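**Orkevik Tabletop Manipulation Project: Safety and Reliability Review**

Minutes of the June meeting, held at the Rellden site. The meeting opened at 2:00 p.m. A quorum was present.

**1. Minutes of the previous meeting**

Approved with one correction. Item 4 should read "shoulder bracket," not "shoulder servo."

**2. Stop event in run 1046**

The meeting received the operations report on run 1046. The arm was carrying out a capture removal task, in which a marked piece is taken from its square and set down at a marked point off the board. The operator pressed the stop button during the return movement. The button cut power to all joints at once, and the arm dropped onto the table beside the operator's left hand. There was no injury. Two pieces were knocked over and the forearm bracket was scratched.

The report noted that the operator had been reaching in to straighten a piece in the off-board group. The work instruction allows this only when the arm is parked. It was accepted that the instruction is posted at the far end of the bench and is hard to read from the operator's seat.
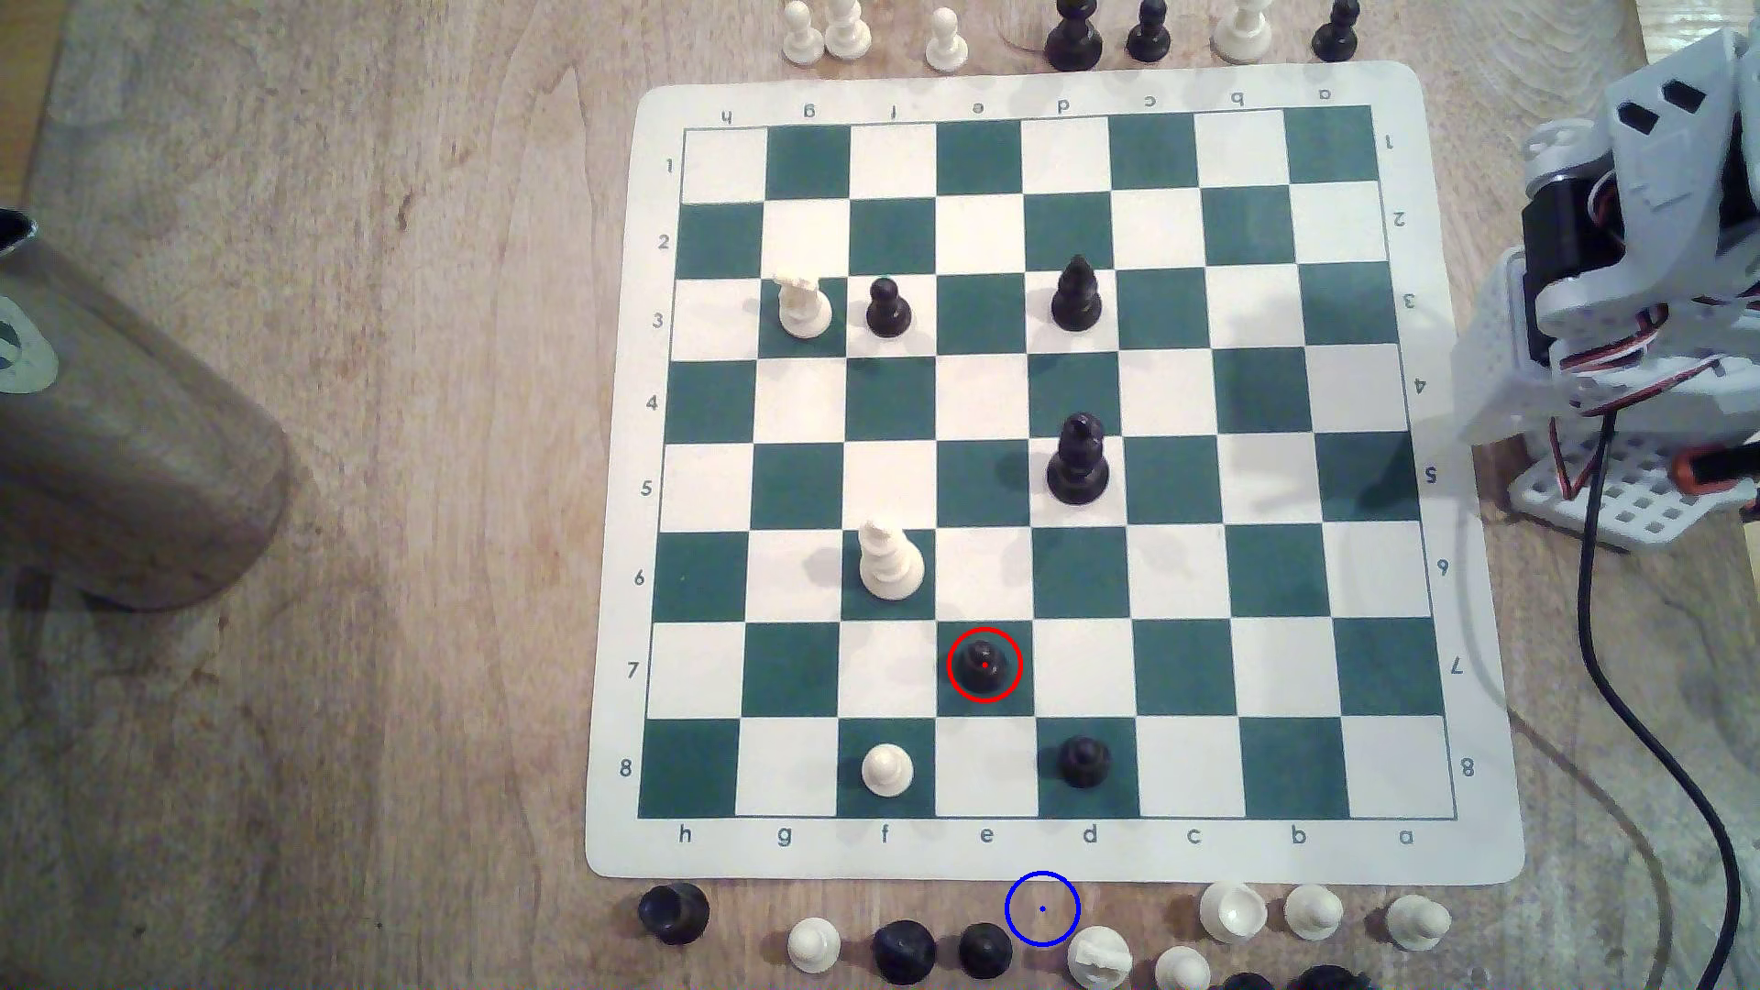
Members asked whether the drop should be treated as a fault or as the expected result of cutting power. The hardware lead's written comment was read into the record: the stop button does what it was wired to do, but the risk assessment assumed that the arm would hold its position after a stop. The meeting agreed that the assessment was wrong on this point and that the event be recorded as a safety matter.

Tasks using the full reach of the arm were suspended after the event and remain suspended until item 2 actions are closed.

**3. Late release at the set-down point**

A separate fault was reported. On 15 occasions in the series ending at run 1321, the gripper stayed closed after the release command had been sent. In each case the control log showed the command as complete. The operators have been waiting for the jaws to open and then restarting the task by hand, a practice the meeting asked them to discontinue.

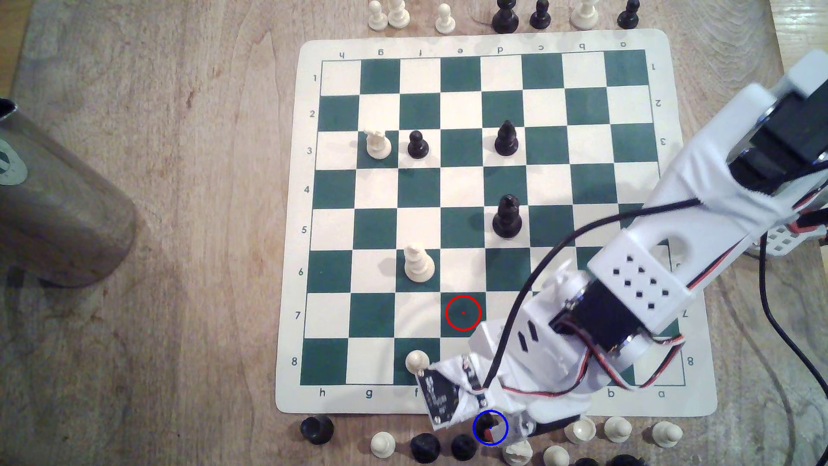

The discussion turned to clearance at the set-down point. Software staff argued that the fault is a timing problem and that the layout of the table has no bearing on it. Operations staff disagreed in part. With the red marker on an empty e7 and the black piece held inside the blue marker, the gripper is already past the edge of the mat and has other off-board pieces close by, so a late release followed by an early lift could disturb several of them. The meeting took no view on the cause but agreed that the set-down area should be cleared more widely during testing.

A proposal to lengthen the delay after the release command to 200 milliseconds was approved as a temporary measure. The control software is to check the reported jaw position before any lift is allowed.

**4. Supplier correspondence**

Assefa has replied to the request for replacement gripper servos and has asked for the control logs first. The meeting agreed to send them. No reply has been received from Bodomby on the price of a stop circuit that keeps the shoulder and elbow joints powered.

**5. Actions**

- Operations: move the work instruction to the operator's side of the bench. Closed during the meeting.
- Hardware: revise the risk assessment for loss of power and circulate it before the next meeting.
- Hardware: write again to Bodomby.
- Software: add the jaw position check and report on the release fault.
- Operations: log every late release, with no manual restart.

**6. Other business**

A request for a second set of pieces was deferred.

The meeting closed at 3:25 p.m.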